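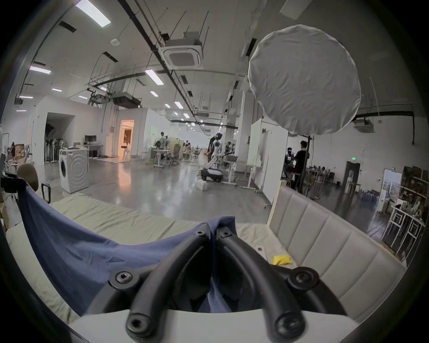
Home Reviews Bedroom Laundry Guides

Pristel upholstered bed: six months on
3 min read

We bought the Pristel in July to replace a metal bed that squeaked. It has a light grey upholstered headboard with vertical channel stitching and a light wooden trim along the top. I paid £300 for it in the sale, mattress not included.

Putting it together took two of us most of an evening. The bolts are bagged by stage and the drawings are clear, apart from the page for the centre rail, which shows it upside down. Chibuzor Adeleke from Wulard's customer line sent me a corrected sheet the next morning.

The headboard is comfortable for reading. The padding is firm and hasn't flattened. Dust does collect in the channels, and a cloth only gets the worst of it, so I go down each one with the narrow vacuum nozzle every couple of weeks. The wooden trim wipes clean in seconds.

Changing the bedding is a bit of a nuisance. There is very little gap between the mattress and the headboard, and tucking a sheet in at that end means lifting the corner with one hand and pushing the fabric down with the other. Deep fitted sheets are easier. My old shallow ones ride up by morning.

One slat cracked in November. The replacement was free but took 91 days to arrive.

I would buy it again at the sale price. At full price I'd look at the Odukoya first.

Niloufar Salehi, January 2021

Comments (178) Shares (200)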